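# Shared desk notes

Measurements, opinions and a few complaints about working at a shared desk with a laptop, money on the table and other people sitting close by. 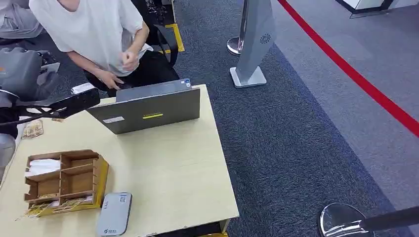

## What is in this folder

- `desks.csv` – one row per desk, 16 rows
- `visits.csv` – one row per sitting, with a start time, an end time and a free-text remark
- `items.csv` – what was on the desk at the start of each sitting
- `README.md` – you are reading it

The desks come from 2 offices, Elgate and Molitz. Elgate has carpet throughout. Molitz has hard floors in the back half, so don't compare the chair remarks between the two and expect to learn much.

## Why I bothered

Every supplier brochure I was handed claimed that a shared desk makes people tidier. Marchetti's said it twice on the same page. I have sat at plenty of shared desks and never noticed this, so I started writing down what was left on them.

I can't say the claim is false. The numbers here are too few for that, and I chose which sittings to record, which is a poor way to go about it. What I can say is that the brochure gave no figures at all.

## Columns worth explaining

`top_colour` is what I would call the colour in daylight. The catalogues have grander names. Most of the tops are cream or light beige and I have put `pale` for all of them.

`corner` is `square` or `round`. Square corners give you a bit more room for papers and catch you on the hip when you walk past.

`chair_arms` is yes or no. Vemberg sells its armrests as a comfort feature. In my remarks they come up mainly when they won't go under the desk.

`paper_loose` covers cards, slips, receipts and notes that aren't in a folder or under something. One small white card counts the same as a heap of them. I went back and forth on this and it may be wrong.

`cash` is yes if there are coins or banknotes on the top. Amounts were never recorded, so please don't ask. Currency wasn't either.

`lid_labels` is yes if the laptop has any sticker or tag on its lid. I thought labelled machines might be left behind less often. There is no sign of it in the file, though a sticker with print too small to read across a desk was never going to help anyone much.

## Known problems

- Desk 10 was swapped for a different one in October and kept its number. Treat the earlier and later rows as separate desks.
- End times at Molitz are mostly guesses from when the lights went off.
- `items.csv` doesn't separate things left by the last person from things brought by the current one. This rather spoils the tidiness question and I should have seen it coming.
- Remarks are in my own shorthand. "Crowded" means I could have touched the next person's sleeve.
- Blank in `cash` means I didn't look. It does not mean no.

## What you can use it for

Checking how often loose paper and a laptop end up on the same top, if you care about that. Practising on a small messy table. Arguing with a brochure.

I would not use it to choose furniture. Someone at Elgate wanted to spend 3,000 on new desks on the strength of an early copy, and I asked them to wait. A drawer under each of the old ones would probably do more, but I haven't tested that either.

## Changes

26 June 2020 – merged the two offices into one set of files, fixed the `corner` column, took out the tidiness score because I no longer believe in it.

Corrections are welcome if they come with the desk number and the row.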